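Subject: Re: [Potdale staff] what happens to the bench jobs?
From: Kerttu Heiskanen

Jouko Kettunen wrote:
> Saw the two arms are staying through September. I do returns
> sorting on the Räsänen line and I'd like to know, are we being
> trained on these or replaced by them? The handout from Oron
> was all throughput and no people.

Hi Jouko, and hi everybody,

Fair question, and I was grumpy about that handout too! I've been on the Oron bench for 10 weeks now so I can tell you what my day looks like, anyway. I used to sort by hand the whole shift, cords in one bin, adapters in another, and my wrists hated me by lunch. Now I set out the mixed stuff, start a run, and step in when something snags (cables, it's always cables). Then I write up what went wrong. That part is more typing than I like, and I do miss chatting across the table with the rest of the line.

Pay grade is the same so far. The Hemodex folks went through this before us and they kept all 26 people, but six moved to nights, and I think we should be asking about that now while the schedule is still soft.
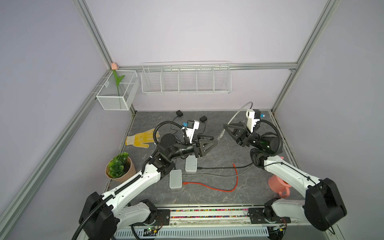
Do you need any programming to work the bench? None at all, the training is 90 minutes plus a few shifts sitting next to someone who already knows it.

Jouko, come by before your shift Saturday if you want to try it, I'm in from 6. And could whoever has the draft schedule please send it to the whole list? Two of us have seen it and the rest are going on rumors.

Kerttu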